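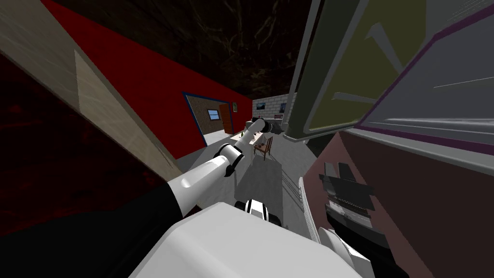 Joltonora: mandos de teleoperación para enseñar tareas a un robot de dos brazos

Si has llegado hasta aquí es porque tienes un robot (o un simulador, que para esto nos vale igual) y quieres enseñarle algo sin escribir la trayectoria punto por punto. Bienvenido, a mí me pasaba lo mismo. Joltonora es el equipo que montamos en Otska justo para eso: dos mandos, una base, un pedal y el programa que graba lo que haces. Tú mueves las manos, los brazos del robot te siguen, y al soltar el pedal tienes una demostración guardada y lista para entrenar.

Llevo bastante tiempo usándolo a diario, primero en los prototipos y ahora en la versión que vendemos, así que en esta página te cuento lo que trae la caja y también cómo se trabaja con ello, con sus pegas incluidas.

Qué viene en la caja

Dos mandos de mano, izquierdo y derecho, con gatillo analógico
Base con soporte para el borde de la mesa
Pedal de grabación con cable de 3 metros
Dos correas de muñeca
Fuente de alimentación
Licencia del programa de captura para 4 puestos

El visor no viene incluido. Funciona con monitor normal y mucha gente no necesita otra cosa, pero si ya tienes un visor compatible, enchúfalo, que se agradece muchísimo en las tareas de alcance largo.

Cómo se siente en la mano

Los mandos pesan poco y el gatillo tiene recorrido de verdad. Esto lo peleamos bastante. En el primer prototipo el gatillo era un botón y la pinza solo sabía estar abierta o cerrada, con lo cual todas las demostraciones salían a golpes. Ahora aprietas a medias y la pinza se queda a medias. Puedes acercarte a un objeto, cerrar despacito, notar que te has ido de lado y corregir sin soltar. Parece una tontería hasta que intentas entrenar algo con doscientas demostraciones bruscas y ves que el robot ha aprendido a ser brusco.

La escala del movimiento se cambia con la rueda del pulgar. Para cruzar la cocina la pongo alta y para el último tramo la bajo del todo. Olaia Benítez, que grabó buena parte del conjunto de cocina, la deja fija en un valor intermedio y no la toca nunca. Cada cual.

Tapas, puertas y otras cosas con bisagra 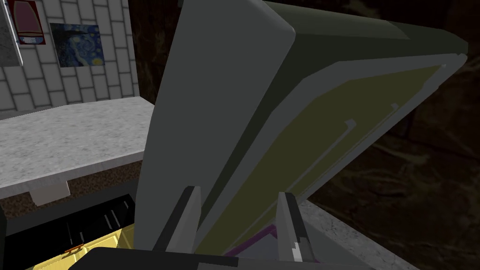 Las bisagras son mi tarea favorita para probar un equipo de teleoperación, porque la mano tiene que seguir un arco que no has elegido tú. Con un vaso puedes improvisar el camino; con una tapa, el camino lo pone la tapa. En la cocina simulada que usamos para las demos hay una bien grande, gruesa y con un panel amarillo oliva hundido en la cara, y con los dos dedos de la pinza junto a su borde inferior se entiende enseguida lo poco que cuesta estropear la toma: si giras la muñeca antes de tiempo pierdes el contacto, y si la giras tarde empujas contra la bisagra. Mi consejo es practicar el arco unas cuantas veces con el pedal suelto, sin grabar nada, hasta que la muñeca vaya sola. Luego pisas y grabas.

Para estas tareas recomiendo activar el bloqueo de ejes (botón lateral, pulsación larga). Congela la rotación que no necesitas y te deja trabajar con la que queda. No lo uses para todo, eso sí — Sérgio Amaral lo dejó activado una tarde entera y tuvimos que tirar las 16 demostraciones de la sesión.

Grabar una demostración, paso a paso

1. Coloca los brazos del robot en la postura inicial desde el programa.
2. Ponte las correas y sujeta los mandos en una posición cómoda, con los codos apoyados si puedes.
3. Pulsa los dos gatillos a la vez para enganchar. Hasta ese momento el robot no se mueve, hagas lo que hagas.
4. Pisa el pedal y haz la tarea.
5. Suelta el pedal. El programa te pregunta si la guardas, la descartas o la marcas como dudosa.
6. Suelta los gatillos, sacude las manos y vuelta a empezar.

Lo de marcar como dudosa lo pidió Aurora Figueiredo y ahora no sabría vivir sin ello. Hay tomas en las que la tarea sale, pero con un titubeo feo en medio. Las guardas aparte y decides luego, con café.

Se puede reenganchar en cualquier momento: sueltas los gatillos, recolocas las manos en una postura más descansada, vuelves a apretar y los brazos siguen donde estaban. La pausa se recorta sola de la grabación (puedes desactivarlo en las preferencias si quieres conservar los tiempos reales).

Dos brazos, una sola cabeza
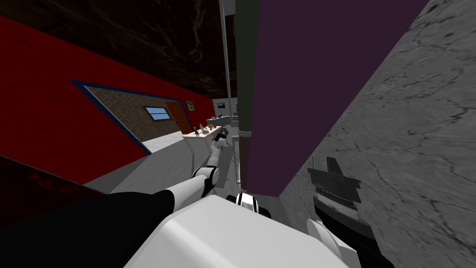
Texto: Benedita Rocha, equipo de Joltonora en Otska
3 de julio de 2021

Lo que más cuesta al principio es acordarse del brazo que no estás mirando. Te concentras en llevar el izquierdo hasta una encimera blanca del fondo, donde hay una botellita verde y algo de comida, y mientras tanto tu mano derecha se ha ido relajando y la pinza de ese lado ha acabado pegada a la pared de mármol gris. A mí me sigue ocurriendo, sobre todo al final de la mañana.

Para eso está el modo de brazo aparcado. Doble toque en el gatillo y ese brazo se queda quieto hasta que des otro doble toque. La grabación lo registra como brazo inmóvil, sin temblores, y el entrenamiento lo nota una barbaridad. Si la tarea es de una sola mano, aparca el otro brazo siempre. Si es de dos manos pero por turnos (una abre, la otra mete), aparca y desaparca, que en cuanto le coges el ritmo sale casi sin pensar.

También hay aviso por vibración. Cuando un brazo se acerca demasiado a una superficie, vibra el mando de ese lado y solo el de ese lado. Rhydian Bowen quería además un pitido; se lo pusimos, aguantamos un rato y ahora viene apagado de fábrica.

Simulador o robot de verdad

Con los dos. La conexión es la misma y el formato de las grabaciones también, de modo que puedes ensayar la tarea en una escena simulada y pasar al robot cuando tengas la mano hecha. Yo lo haría en ese orden, la verdad. En el simulador puedes darle un porrazo a la encimera y reiniciar, y en el laboratorio ese porrazo se paga.

Lo que no vas a tener en ningún caso es sensación de fuerza. El mando vibra, pero no empuja. Si tu tarea depende de notar la resistencia de un tornillo o de un encaje muy justo, este no es tu equipo y prefiero decírtelo antes de que lo compres.

Compatibilidad y accesorios

El soporte de mesa Marinho (se vende aparte) eleva la base y libera sitio para el teclado. La batería Zunder sustituye a la fuente de alimentación si grabas lejos de un enchufe. Las correas de repuesto van por pares y en una sola talla; si tienes la muñeca muy fina, escríbenos y te mandamos la corta sin coste.

Los brazos compatibles están en la lista de descargas, junto con los ficheros de configuración. Si el tuyo no aparece pero tiene pinza de dos dedos, pregunta, porque muchas veces es cuestión de cambiar unos límites en el fichero y listo.

Disponibilidad

La primera tanda está reservada. La segunda sale en agosto y ya se puede encargar desde el formulario de pedidos — indica el modelo de brazo y si vas a usar visor, así te llega configurado. Los pedidos para centros educativos van por el mismo formulario, casilla de abajo.

Descargas: manual de uso, lista de brazos compatibles, ficheros de configuración, demostraciones de muestra de la cocina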